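Keeping House for Strangers: an evening course in running a small guest house
Notes for session 2: The guest's room, and what goes on the bedside table

Welcome back, everyone, and thank you for all the lovely questions after the first session (I did promise to answer the one about breakfast trays, and I will, but it belongs with the kitchen notes). We begin this time with the bedroom, where your guest will spend more waking hours than you might suppose.

The plan is to think about the room from the pillow outwards. Before you buy a single lamp, lie down on the bed. Stay there for a good few minutes, with your shoes off, and notice what you reach for. I did this at Wirkum the winter we took it over, in a room that had hardly been touched since 1965, and I found I could not turn off the light without getting up and crossing a very cold floor!

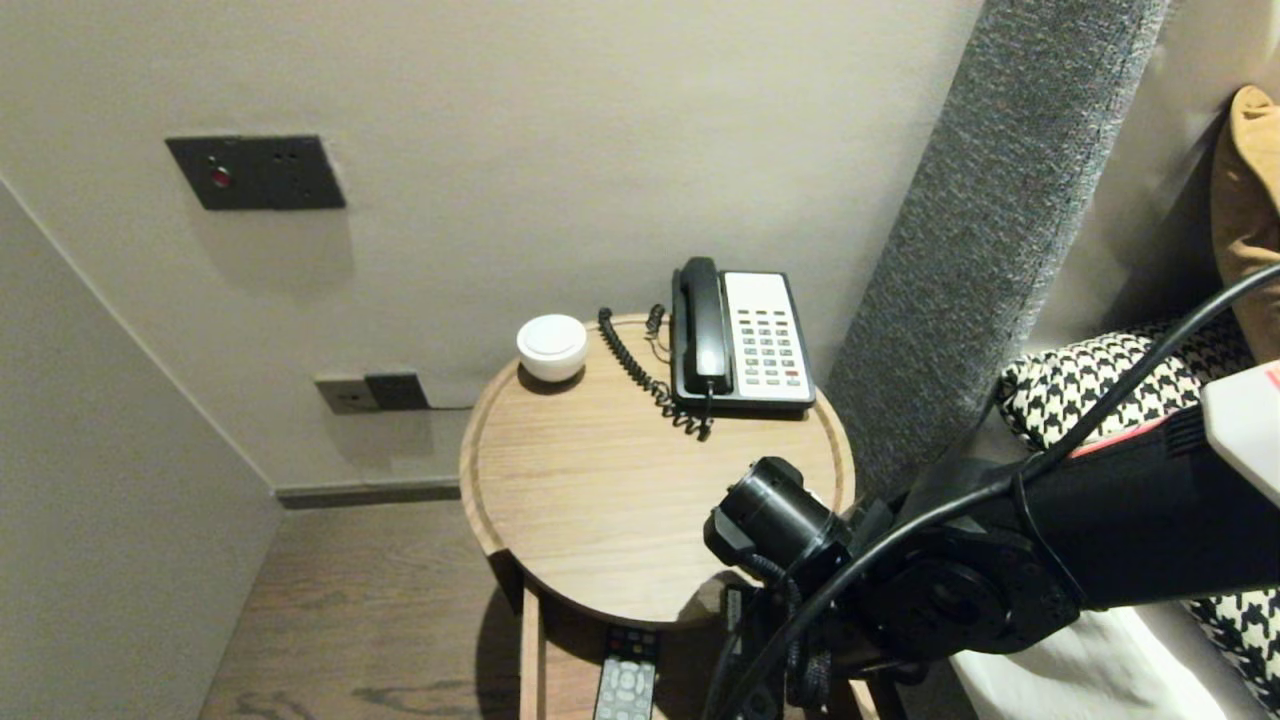 Reach is the word I would like you to write at the top of your page. A grown guest lying flat can comfortably stretch to something close by the mattress and not much further, and an older guest rather less. Decide first what must be within that stretch: a light switch, a glass of water, spectacles, a book. Everything else can take second place. A small round table tucked in by the headboard does very well, as it has no corners to catch a hip in the dark, and if there's a shelf beneath it the television remote can live down there and leave the top clear for the telephone. I know many of you would like to do away with the telephone altogether. At Hjaltested they tried it one December – the mobile signal being what it is out there – and had them all back by spring.

A word on money, as it came up last time. You can furnish the bedside very nicely for 80 pounds if you are patient and go to house sales. Spend it on the lamp before anything else. Guests forgive a scratched table far sooner than a lamp they can't read by.

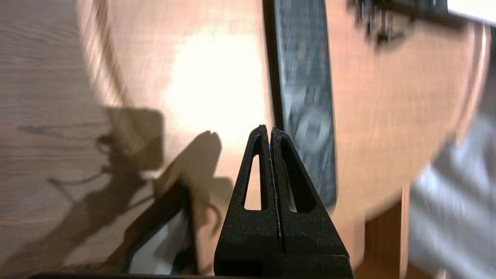 Course tutor, Plirkness Evening Classes
13 January 2018

Now to surfaces. Bare wood is kind to the eye, but it does need looking after, and a wet glass left overnight will leave its ring on a waxed top. Put out a coaster, a plain one, and wipe with a cloth that is barely damp, going along the grain. Please don't use spray polish in a guest's room: the smell lingers, and some people find it hard to sleep with.

For next time, choose one bedroom (your own will do perfectly well) and draw it from above, marking the bed, the sockets and the door. Then read the Prekik handout on lighting, or at least the first half – the second half is mostly wiring.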